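Robots & Automation | News | 9/2/19

Simulated robot arm kept stopping short at Flokitz, and the fix was one line

If you've been following the two-arm assembly project at Flokitz (I have, a little too closely, my family would say), you'll know that the simulator release was supposed to go out to partner labs last month. It didn't. The team pulled it the night before and I finally got them on the phone to talk about why.

The short version is that the arm was stopping too high. In the practice cell, which is all software, one of the black arms is meant to come down over the table, close its gripper on a part and move it across the tray. It had been doing that just fine since January. Then a new build came in from Villalba, the small shop that writes the motion planner, and the arm started hanging in the air over the parts and closing on nothing. No error, no warning light on the operator panel, and the log said "grasp complete" every time.
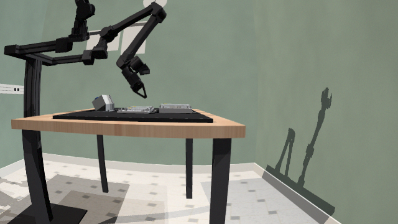 The log part is what got everybody worried. A missed pick is no big deal in a simulation, you just reset and go again. But the same planner is what Flokitz wants to run on the real cell at its Zostberg plant later on, and a controller that thinks it's holding something when it isn't will happily carry on with the next step. With two arms sharing one stand, the next step can mean the second arm swinging in to meet a part that was never picked up. I asked if that could hurt somebody and the engineer I spoke to took a while to answer. She said the real cell has a fence and a light curtain, so no, but she also said she wouldn't have wanted to be the one explaining the bent wrist joint.

So they went looking. They ran the same pick 1,000 times on the old build and 1,000 times on the new one, changing nothing else. The old build missed 100. The new one missed every single time, and that at least told them they weren't chasing some random glitch! My guess would have been the gripper model (mine is usually the wrong guess, so take that for what it's worth). A couple of people there blamed the table height, and somebody spent a whole afternoon measuring the legs of a table that doesn't exist. The height was right to the last decimal.

What they found in the end was a clearance setting. Villalba had added a safety margin that keeps the gripper a set distance above anything the planner counts as an obstacle, and that's a good idea, everybody agrees on that. Trouble was, the new build counted the parts on the tray as obstacles too. The arm was told to go and get something and also told to stay away from it, and it did the polite thing and stopped in between. One line marks the parts as things you're allowed to touch. It had been dropped when the old settings file was converted to the new format.

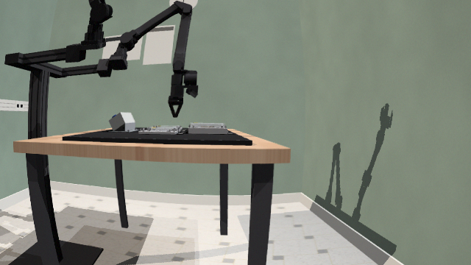
The simulated cell at Flokitz, with the gripper above the parts on the table.

The "grasp complete" message turned out to be a separate problem, and in my opinion the more serious one. The planner was sending it as soon as the fingers finished their closing move, without checking if there was anything between them. It had always worked that way. On the old build, those 100 missed picks had all been logged as good ones, and the team only caught them by going back through the replays by hand -- 1,069 clips in all, counting the warm-up runs. I'm told there was a lot of pizza.

Villalba sent over a patch two days after the call. It puts the missing line back, and it also holds the "complete" message until the simulated finger gap matches the width of the part. If the gap is wrong, the arm backs off and both arms stop. Flokitz has also asked Aseveo, the outside test house it uses for its fences and interlocks, to go over the planner before any of it gets near Zostberg. Aseveo hasn't given a date yet and wouldn't talk to me about it.

As for the partner labs, they'll get the release once the repeat runs are finished. If you're one of the labs that grabbed the early copy, please don't just edit the settings file yourself and call it done -- you'd get your picks back, but you'd still have the bad log message. Wait for the patched build, and throw out any pick counts you got from the old one.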